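ドライバーと小箱まわりのメモ 作業台を散らかさないために

台所の引き出しにドライバーが三本、玄関に一本、なぜか洗面所にも一本。で、使いたいときに限って出てこない。そういう家向けのメモです。急いで書いてるので順番はてきとう。
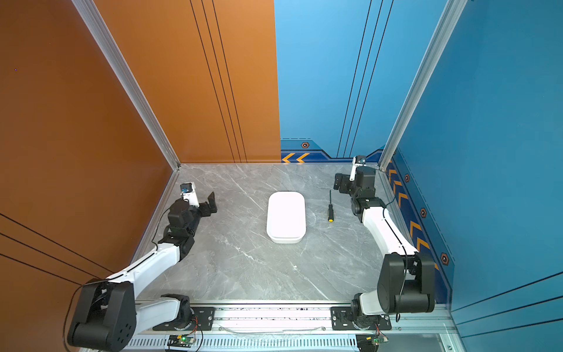

■ 台の上は「箱ひとつ、工具ひとつ」

小さい修理をするとき、台に出すのはフタつきの箱と、いま使うドライバー。それだけ。あとはしまう。

白い箱、おすすめ。中に落ちた黒いネジがすぐ見える。透明もいいけど、下の台の模様が透けてネジを見失うことあり。とくに大理石柄の台。グレーの筋と銀のネジ、ほぼ同じ色です。うちもこれで眼鏡のネジを一本なくした。結局、翌朝スリッパの中から出てきた。

持ち手は黄色とか赤とか、派手なほうを選ぶ。黒一色のドライバーは夜の台所では消える。すでに黒いのを持ってる人は、持ち手にマスキングテープをひと巻き。二重に巻くとすべり止めにもなる。

■ 置く向きを決める

先っぽは奥、持ち手は手前。

これだけで手に取るのが速くなる。横向きに置くと袖に引っかけて落とす。小さいドライバーは丸い軸のものだとよく転がるので、箱の脇にぴたっと添わせておくといいです。箱が止め木がわり。

箱は利き手の反対側。右利きなら左に箱、右にドライバー。左利きの人は逆で。

細長い箱は縦に置く。横に置くと台の幅を食う。狭いテーブルだとこれがけっこう効く。

■ フタの話

フタは作業中はずしておいて、裏返して受け皿に。外したネジはまずフタ、終わったら箱。ふちが少し立ってるフタならネジが逃げない。

ただし箱の上にフタを裏返して重ねるのはやめたほうが。ひじが当たって全部ひっくり返す。やりました。

席を立つときは必ずフタを閉める。電話、宅配、鍋のふきこぼれ、ぜんぶ対象。すぐ戻るつもりで戻らないのが家の作業なので。猫がいる家は言うまでもなし。

丸角の箱は拭きやすい。四角い箱のすみにたまる金属の粉、綿棒でほじるはめになる。丸角ならキッチンペーパーでひと拭き。

■ 石の台、石っぽい台の注意

本物の石でも、柄だけの天板でも、やることは同じ。

・ネジをじかに押しつけて回さない。先がすべると線キズがつく
・下に古いハンドタオルか滑り止めシートを一枚敷く
・金属の工具を濡れたまま置きっぱなしにしない。サビの輪じみ、なかなか取れない
・本物の大理石にはお酢、クエン酸、レモンを使わない。つやが消える
・掃除は水拭き、から拭き。油がついたら中性洗剤をうすめて

終わったら台を横から見る。目線を天板の高さまで下げて、すーっと。上からだと見えない小さなカスが、横からだと影で見える。見つけたらセロテープの輪っかでぺたぺた取る。手ではらうと床に落ちて、はだしで踏んで泣くことになります。

■ ドライバーのサイズ、これだけ覚える

家にあるプラスネジは、だいたい1番か2番。
家具、ドアの取っ手、棚の金具は2番が多い。
電池ブタ、小型のおもちゃは1番か0番。
眼鏡は精密用。

番号がわからなかったら、大きいほうから当てていく。小さいほうから試すと、がたがたのまま回ってしまって溝がつぶれる。差しこんで手をゆるめても軸がぐらつかなければ合ってる。

回すときは「押す7、回す3」とよく言います。固いネジほど押す。斜めに当ててるとまず失敗するので、ネジに対してまっすぐ立つ位置まで自分が動く。品物を動かせるなら品物を動かす。

■ 溝がつぶれかけたら

幅広の輪ゴムをネジの頭にのせて、その上からドライバーを押しこんでゆっくり回す。それでだめならゴム手袋の切れはし。それでもだめなら無理しないこと。つぶれきったネジは専用の道具がいります。ホームセンターで相談がはやい。

あと、固いからといってすぐ油をさす人。プラスチックの品物だと油で割れることがあるので、先に材質を確認してくだい。

■ 小箱に入れておくもの

Kaede Matsudaさんに教わった中身をもとに、うちで少し変えたもの。

・予備のネジ(チャックつきの小袋に分ける)
・輪ゴム
・マスキングテープと短い鉛筆
・小さい磁石ひとつ
・六角レンチ、家具についてきたやつ
・ボタン電池、ただし一個ずつ絶縁テープで包む

電池とネジをはだかで一緒に入れるのは危ないです。ショートして熱を持つ。小さい子がいる家は、ボタン電池はこの箱に入れず、手の届かない高い所へ。

小袋には必ず何のネジか書く。「本だな」「いす」「なぞ」。なぞの袋は9月にまとめて見直して、それでもなぞなら処分してます。

箱のフタには大きく「ネジ」と書く。白い箱は冷蔵庫の保存容器とまちがえられる。一度、家族が煮豆を入れようとした。

■ 磁石の小ワザ

ドライバーの先を磁石で同じ方向に何回かこすると、しばらくネジがくっつく。高い所のネジどめが楽。時計のそばではやらないこと。カード類も離しておく。

磁力を消したいときは、専用の消磁器が確実。

■ 分解するときの並べかた

はずした順に、左から右へ。戻すときは右から左。紙を一枚敷いて、鉛筆で番号をふって、その上にネジを置く。長さの違うネジが混ざってる品物はこれをやらないと、最後に一本だけ長いのが余って青ざめる。

始める前にスマホで一枚。コードの通り道もとっておく。コンセントにつながるものは抜いてから。中をさわるような修理は家でやらない、電器屋さんへ。

■ しまう場所

使う場所の近く。工具だから物置、と決めなくていいです。うちは台所の引き出しのいちばん上、はさみの隣。電池ブタを開けるのも、鍋の取っ手がゆるむのも、ほとんど台所だったので。

一本だけ出しておくなら2番のプラス。残りは奥へ。

鍋の取っ手は洗うたび少しずつゆるむので、月のはじめに締める。締めすぎると樹脂が割れる。止まったところで終わり、そこからぐいっとやらない。

■ よく聞かれること

箱は百均のでいい？
いいです。ただフタがきついのは避ける。開けた拍子に中身が飛ぶ。店で一度開け閉めしてみて、片手で開くくらいのがちょうどいい。

電動ドライバーは？
棚を組むときは便利。電池ブタや取っ手には強すぎることがあるので、最後は手で締めてください。

マイナスドライバーで缶のフタを開けてもいい？
やりたくなるけど、先が欠けます。古いスプーンの柄でどうぞ。

持ち手がべたべたする。
古いゴムや樹脂が劣化してるやつ。中性洗剤で拭いて、まだべたつくなら無水エタノールを布に少しつけて軽く。火のそばでは使わない、換気も。目立たない所でためしてから。それでもだめなら買いかえどき。

次は引き出しの仕切りの話を書く予定。牛乳パックで作るやつ、寸法をまだ測ってないのでちょと待ってください。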